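格子桌常见问题

这一页专门回答大家关于格子桌和彩色小方块的问题。留言板上攒到 1,046 条的时候，我终于坐下来整理了一遍，把重复的合并了，把跑题的（问我午饭吃什么的那位，我看见了！）挪到别处去了。有新问题继续留言就好，我一般晚上十点以后回。

格子桌到底是什么？

说白了就是一张大桌子，铺一层纸，用蓝色胶带横竖贴出格子，再放几块彩色木头方块上去。玩法叫 Sornimdale，最基础的一种是照着图卡把方块放到指定的格子里，放完对一遍，然后打乱重来。听着简单得要命，我第一次玩的时候也这么想，结果一玩就是一个下午。

桌子一定要铺纸吗？

不一定。我喜欢牛皮纸，颜色安静，方块放上去很醒目，脏了整张换掉也不心疼。有人直接在桌面上贴，也完全可以，就是揭胶带的时候手要轻一点，先找个角落试一小段，看看会不会带掉桌面的漆。玻璃桌我不太推荐，反光晃眼睛，晚上开着吊灯玩尤其难受。

纸怎么铺才不起皱？

卷纸刚拉开的时候会自己往回卷，我的办法是前一天晚上反着卷一次，用橡皮筋捆住放一夜。第二天铺开，四边先用小段胶带临时固定，从中间往外抹平，再正式贴格子线。急着玩的话可以拿几本厚书压着，压一顿饭的工夫也能好很多。千万别喷水！我试过，纸干了以后鼓得像山脉地图，那一整张都废了。

胶带用哪种？

刷墙用的那种蓝色美纹胶带就行，好贴好揭，还可以用手撕。我买的是 18 米一卷的，贴完一张大桌还有剩。太细的线远看不清楚，太宽的又把格子吃掉一圈，中等宽度最舒服。透明胶带别用，看不见线就没法玩了。颜色方面我试过黄的和绿的，跟方块撞色，找起来眼花，最后还是回到蓝色。

那蓝色方块不会和蓝胶带撞吗？

会有一点点，我承认。不过方块是立体的，有顶面有侧面，还有影子，正常光线下一眼就能认出来。介意的话可以把蓝块换成紫块，图卡上记一笔就行。

红色方块为什么总是第一个？

因为 Wei 图卡的规矩是从红色开始摆！Wei 是我自己画的那套图卡，每张卡左上角有个小红点，表示红块的起始位置。红色在什么底色上都跳得出来，眼睛先抓住它，其他颜色就照着它往旁边推：上面一格、右边两格，这样记比死背坐标轻松得多。

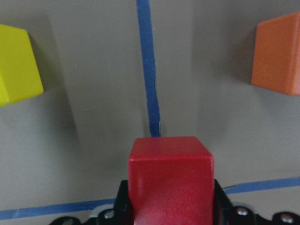
不过规矩是拿来改的。Jelbridge 那边的朋友们喜欢从绿色开始，说这样比较考验记性，他们那套玩法我后来也试了几轮，确实要多想一会儿。你家里要是有人分不清红绿，那就干脆用黄色开头，或者在方块底面贴个小圆点做记号，摸一下就知道是哪块。

格子要贴多大？

没有标准答案。我的原则是一个格子里放下一块方块以后，四周还要留出宽宽的一圈空地，放歪一点也不会马上碰线。格子太小的话，稍微一偏就压线，大家会为了算不算放对吵起来。格子太大呢，桌子上就没剩几格了，变化少，玩几轮就腻。你可以先用铅笔轻轻画两格，把方块搁进去看看顺不顺眼，再动胶带。

需要多少块方块？

从 5 块起步就很够玩了，一种颜色一块。方块越多图卡越难背，五块以内大多数人看一眼卡片就能摆个八九不离十。我认识的老玩家有加到十几块的，那基本已经是另一种游戏了，要拿本子记。

方块去哪里买？

我手上这些是在 Estia 买的，散装的木方块，可以自己挑颜色。挑的时候看两件事：边角有没有磨圆，颜色上得匀不匀。边角太尖的磕桌子，拿久了指头也不舒服。别的店的也行，只要同一批里大小一致就好，大小不一的混在一起，叠高的玩法就没法玩了。

摆的时候颜色有讲究吗？

图卡上规定了就照图卡来，没有图卡的自由局随便放。我自己的习惯是让黄、橙、红分开一些，暖色凑在一块儿，从桌子另一头看过去容易认错。当然有几张卡偏偏要把它们安排成邻居，那就只能多看两眼了。

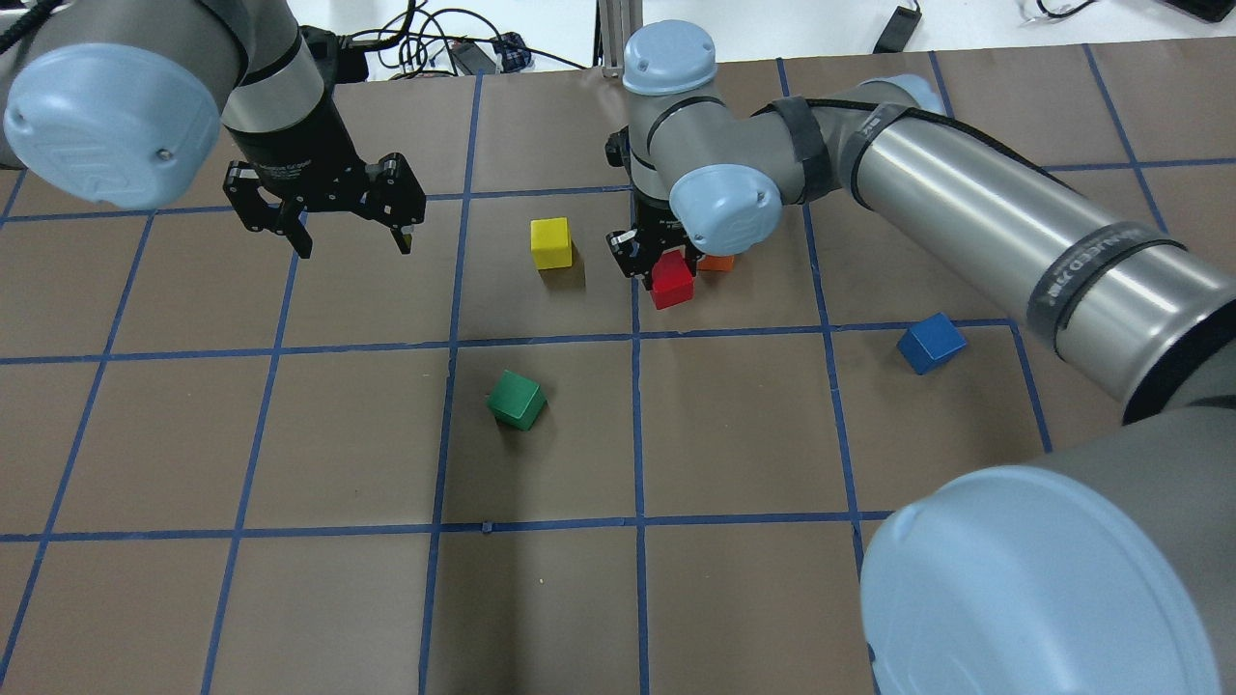 自由局还有个好玩的变化，叫“搬家”：一个人先随便放，另一个人看十秒，转过身去，第一个人挪动其中一块，再让对方猜是哪块动了。听起来像给小朋友准备的，可是大人输得最惨（包括我）。加难度的话就一次挪两块，或者不换格子，只把方块转个角度，这个真的很阴险。

方块歪着放算不算数？

默认算。只要整块都在格子里面，正着斜着都可以。有几张高难度图卡会画出角度，那就得照着来。想玩严格一点的，开局前说好就行，最怕的是玩到一半才开始讨论规则。

压线怎么判？

我的判法很粗暴：碰到胶带就重放。从正上方往下看，方块和胶带之间能看见桌面就算过关，看不见就不算。一定要从上面看！站在桌边斜着看，方块的侧面会挡住后面的线，明明离得很远也像压上去了。

胶带边缘起毛了要不要换？

胶带旧了都会这样，手经常蹭到的地方、方块推来推去的地方最先起毛。我的态度是能看清线就继续用，没必要图好看整张重贴。像这块桌面上，横着那条的上沿撕了一个小口子，边也有点波浪，可是橙色方块稳稳地待在格子里，四面都离线远远的，判起来一点争议都没有。真要换的话，等到线翘起来、会绊住方块的时候再换，只补那一段，新胶带压着旧胶带的两头贴过去就好。
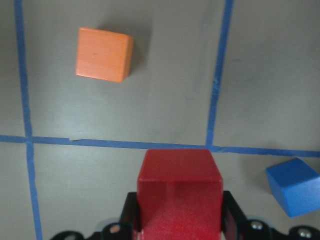 胶带贴歪了怎么办？

先别急着撕。歪一点点对玩法没有影响，我贴的线从来没有哪条是笔直的。要是歪得格子一头宽一头窄，看着难受，就从最近的交叉口揭起来，慢慢往回拉，重新对一下再按下去。美纹胶带可以反复贴两三次，再多就不粘了。长线最好两个人贴，一人按住一头，中间绷直了再放下来。一个人贴也有办法：在桌子两端各做一个铅笔记号，胶带先粘住一头，拉到另一头对准，最后从中间往下按。

交叉的地方要不要剪开？

不用，直接叠着贴。叠起来的地方颜色会深一点，我觉得还挺好看的，正好当坐标点用。只有一种情况我会剪：你打算玩推方块的玩法，那交叉口多出来的那一点厚度可能会让轻的方块卡一下。

图卡可以下载吗？

可以，在“资料”那一页，目前传了 236 张，按难度分了文件夹。打印的时候选黑白也没关系，每个颜色旁边都写了字。如果发现哪张画错了请告诉我，上次有人发现一张卡上出现了两块黄色，我盯着看了半天才反应过来，是我复制粘贴忘了改。

自己画图卡怎么画？

拿方格纸，先把你家桌子的行数列数框出来，再用彩笔点位置。我习惯拿摆好的桌子倒过来画：随手放一局，觉得好看就抄下来。抄的时候先定最靠边的那块，再往中间数格子，不容易数错。画完转一百八十度再看一遍，一张卡就变成了两张，赚到了。
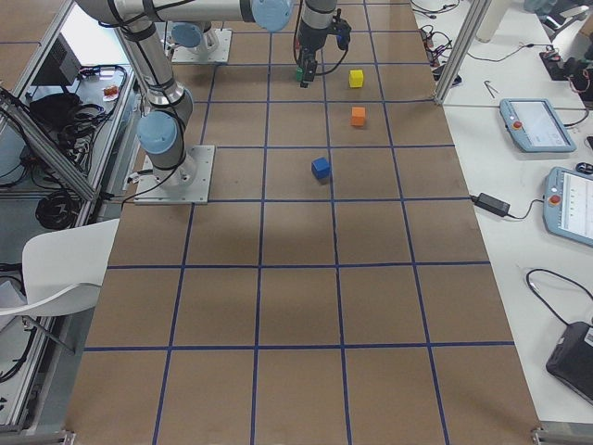 格子桌上的黄、橙、蓝、绿四块，绿色离桌面还差一点。

小朋友几岁可以玩？

会认颜色就能玩最简单的，格子少贴几个，方块先给两三块。太小的孩子会往嘴里塞，一定要有大人在旁边。我外甥女现在最喜欢的环节是撕胶带，所以每次换纸都喊她来，一边撕一边团成球，那个球已经比她的拳头大了。

方块脏了怎么洗？

木头的不要泡水，微湿的布擦一擦，晾在通风的地方。颜色有点掉的话就别用力搓了，轻轻带过去就行。我试过用橡皮擦手印，浅色的效果不错，深色的会留下一点发亮的痕迹，自己看着办。

收纳呢？

方块放布袋，图卡放信封，胶带单独放！千万别把胶带和方块扔在一个盒子里，夏天胶一软，木屑和灰全粘在胶带侧面，下次撕出来毛毛糙糙的。纸铺好以后我一般不收，整张留在桌上用到旧，反正吃饭有另一张桌子。

可以转载或者在课堂上用吗？

随便用，写一句出处就行。要是你们班贴出了特别大的格子桌，请务必发给我看看！六月之前我会把课堂版的规则单独整理一页，先在留言板上放草稿，欢迎来挑毛病。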